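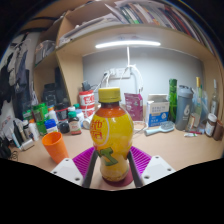
キーワードを入力 検索

机の端の一等地 ― 夏の飲みもの置き場をつくりなおした話

Wavmont通信 第157号 2021年7月30日

暑いですね! 編集室では六月の終わりごろから、飲みものの減り方が目に見えて速くなりました。前号で「机まわりの小さな工夫を教えてください」と書いたところ、思った以上にお便りが届いて、しかもそのほとんどが飲みものと、毎日のむサプリメントの置き場所の話だったのです。みなさん、同じところで困っていたんですね。うれしくなって、今回はこちらの机の話をたっぷり書きます。

まず白状すると、春までの編集室の机はひどいものでした。ボトルも瓶も缶も、空いたところへとりあえず置く。原稿を広げるときは腕でぐいっと寄せる。寄せた先で何かが倒れて、起こして、また寄せる。朝のむはずのサプリメントが夕方になって資料の下から出てくる、ということも一度や二度ではありませんでした。

変えたのはひとつだけ、細かいものを全部、机の左の端と奥に集めたことです。引き出しにしまうことも考えたのですが、前にやってみて見事に忘れました。ふたを閉じた引き出しの中のビタミンは、存在しないのと同じです(少なくともこの編集室では)。だから隠さずに、見えるところへ並べる。多少ごちゃっとしていても、端でごちゃっとしているぶんには仕事の邪魔になりません。真ん中があくと、ノートも校正紙も広げられて、これがもう、びっくりするほど気持ちいいんです!

並べてみて気に入っているのが、ふたの色です。緑、明るい青、オレンジ、白、黒。買うときに色をそろえたわけでもないのに、上から見るとちょっとした絵の具箱みたいになります。ラベルの細かい字を読まなくても、「朝は緑のふた」「食後は青いふた」と色でおぼえてしまえば手が先に動きます。以前はきれいにそろった容器への詰め替えにあこがれていましたが、ばらばらのままのほうがずっと見分けやすくて、詰め替え熱はすっかりさめました。中身の名前や期限がラベルに残っているのも安心です。

そして主役は、なんといっても黄色いラベルのボトル飲料です。ラベルに赤い漢字が大きく入っていて、下のほうには緑の太い文字。机の上でこれほど元気な色もなかなかありません。疲れた午後に視界の端に黄色があるだけで、なんだかもうひとがんばりできそうな気がしてきます。くびれのある形なので、持ったときに手におさまるところも好きです。
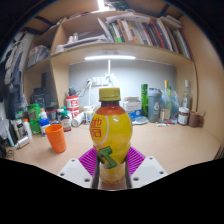

黄色いラベルのボトルとオレンジ色のカップ。奥には赤と白の缶を二段に。

相棒はオレンジ色のプラスチックのカップです。軽いし、落としても割れないし、洗ってもすぐに乾く。ボトルから直接飲んでもいいのですが、カップに少しついで飲むと、ちゃんと休憩した気分になるから不思議です。うちでは一回に200mlくらいまで、と言いたいところですが、量ったことはありません。飲みたいだけつぎます。夏ですから!

コースターのことも書かせてください。えんじ色の丸いものを一枚、飲みものの定位置にしています。明るい木目の机に濃い色の丸がひとつあると、それだけで「ここに戻す」という目印になるんですね。輪じみよけのつもりで敷いたのに、いちばん役に立っているのはこの目印の働きのほうでした。おかげでボトルをキーボードの真横に置く癖がなくなり、ひやっとする場面もずいぶん減りました。

さて、いただいたお便りからもいくつか。

Trineck支店の方からは、同じくコースター派のお便り。机の色と近いものを使っていたら見失ってばかりで、思いきって真っ赤な布のものに替えたそうです。よくわかります。目立つ色、大事です。

Hrnčiarの工房からは、背の高いものを奥、低いものを手前に、という並べ方を教わりました。言われてみれば当たり前なのに、編集室では長いあいだ逆でした。さっそくまねをしているところですが、出し入れするうちに順番がくずれてきて、横に寝たままの容器もあったりします。完璧でなくても続いているので、よしとしています。

Endsideの倉庫事務所では、金曜と決めずに「手紙が届いた日」に机の端を拭くことにしているとのこと。瓶をいったん全部どかして、さっと拭いて、戻すまで4分。空になったものもそのときに見つかるので、買い忘れがなくなったそうです。決まった曜日だと出張で抜けてしまうけれど、手紙ならいつか必ず来る。この考え方、とても好きです。

ひとつだけお願いも。暑い部屋にボトルや瓶を置きっぱなしにするのは、どうか気をつけてください。窓ぎわの棚は見ばえがするのですが、午後の日ざしがまともに当たります。サプリメントは「直射日光を避けて」と書かれているものが多いので、窓から離れた側の端を一等地にするのがおすすめです。あけた飲みものは早めに飲みきりましょう。

みなさんの机の端には何が並んでいますか。色のこと、並べる順番のこと、どうしても居場所の決まらない困った一本のこと、なんでも歓迎です。お便りは社内便で編集室まで。次号では、届いたお便りの中から冬の温かい飲みもの編に向けた下調べも始めたいと思っています。気が早いでしょうか。でも、湯のみの置き場所にもう悩みはじめています。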